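Araceli Llorente on Hirndale, the town she keeps going back to

Araceli Llorente first got off the train in Hirndale by mistake. She was supposed to be going two stops further, to the coast, and she had fallen asleep.

"I woke up, saw everyone standing, and followed them out," she says, laughing. "By the time I worked out where I was, I'd smelled the bakery across the square. So I stayed for lunch, and then I stayed for nine days!"

That was four summers ago. She has been back every year, and her walking guide to the town and the hills behind it has just gone into a second edition. 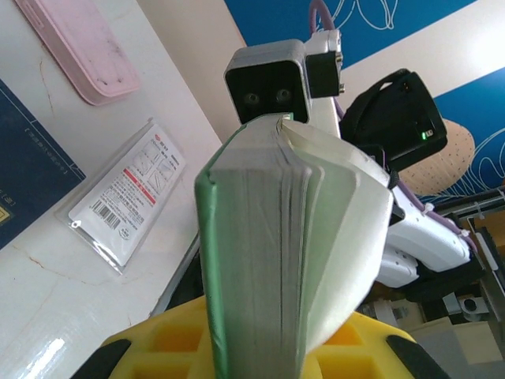

Ask her where to start and she doesn't hesitate. "The river steps, early. Six in the morning if you can stand it. The fish sellers are setting up, the light comes straight down the valley, and you can get a coffee and a warm almond roll and sit there with your feet hanging over the water. I could do that every day of my life."

From there she sends people up to the old bell tower, finished in 1435 and still reached by a stair so narrow that visitors have to take turns. There are 66 steps. "Everybody complains on the way up," she says. "Then they get to the top and go quiet. You can see all the way to Stekby, and if it's clear, the islands too."

Stekby is her other great love, a fishing village half an hour away by bus, with a Friday market that takes over the whole harbor wall. She goes for the smoked eel and the plum cake (bring cash, and bring a bag) and usually misses the bus home.

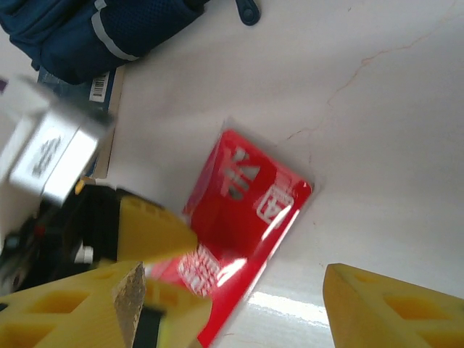
Her favorite place to sleep is a guesthouse above the square run by Benvinda Seixas, who cooks one dinner a night and serves it at a single long table. "You sit down next to strangers and by the soup you know about their divorce," Llorente says. "It's wonderful. I've made real friends at that table."

And the best time to come? Most visitors pick July. She likes February, when the hills are green and the hot springs up the road are half empty.

"Pack a raincoat," she says. "And don't book your train home until you've been there a couple of days."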